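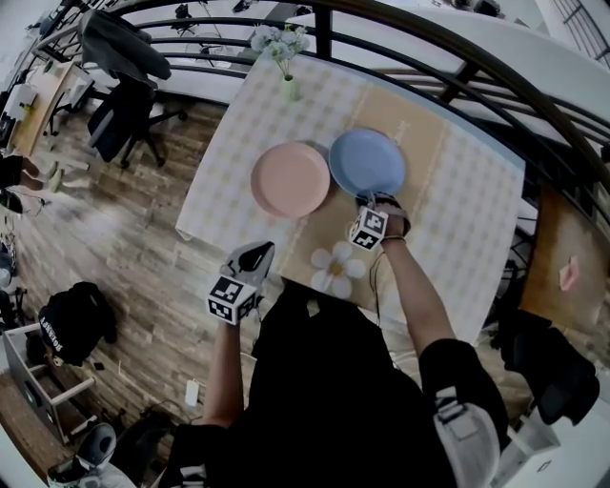
24 August 2022 – Table linen, stain and wash trial, Boros workshop

Swatches from the Manent cotton lot were marked with cold tea and left for four hours before washing. 13 swatches went through the standard cycle with Tornik powder. Shrinkage along the warp was 4 mm over a length of 200 mm, slightly more than in the April lot. The weft did not change.

Tea marks remain faintly visible on swatch 27 – to be washed again and compared under the daylight lamp. The Ornesari samples have not yet been cut. Hems on all runners are to be left unpressed until the second reading.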